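Notes on the sound and automation rebuild for Nirnis, the chamber musical now in tech at the Ollier. Thread, numbered so I can refer back.
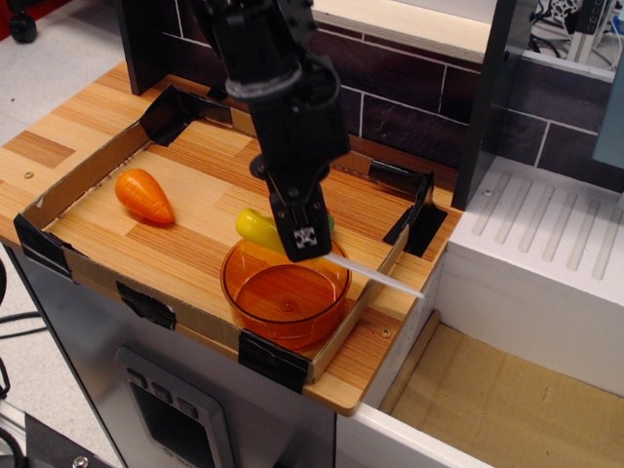

1/ The house. The Ollier seats 870, but the top balcony stays closed for this run, so we are tuning for 700. Closing it changes the reverb more than the seat count suggests. The upper wall is bare plaster and throws the brass straight back at the stage.

2/ Pit. The original orchestration is for a larger band. The Diltitz reduction keeps the two reeds and the cello and moves the harp part to keys 2. Bars with harp and celesta together are split, left hand harp, right hand celesta, on one patch with a fixed split point at middle C.

3/ Cue count. The sound desk has 59 snapshots in act one. The old show file had more, but many of them only changed one reverb send. Those sends now ride on a single fader and the snapshots are gone.

4/ Vocal mics. Hairline placement for everyone except the two roles with hats, who wear ear rigs. The hat brim adds a bump in the upper mids. Cut it on the channel, not on the group, or the rest of the company goes dull.

5/ The Gu overture. Gu is the dream ballet, and its overture is played under a moving wall. The wall motor is audible in the first rows during the solo cello. We slowed the move and started it four bars earlier. Same end position, same downbeat.

6/ Time code. Lights and video chase sound for the ballet only. Everything else is called by the stage manager. If the conductor takes the fermata before the reprise long, video holds on its last look and picks up again at the next call.

7/ Total line count in the merged cue sheet across all departments: 2,902. Sheet is sorted by page, then by measure. Please stop sorting it by department and saving over it.

8/ Still open: foldback level for the act two quartet. The alto wants more piano, the tenor wants less. Separate wedges go in before the evening call at 7.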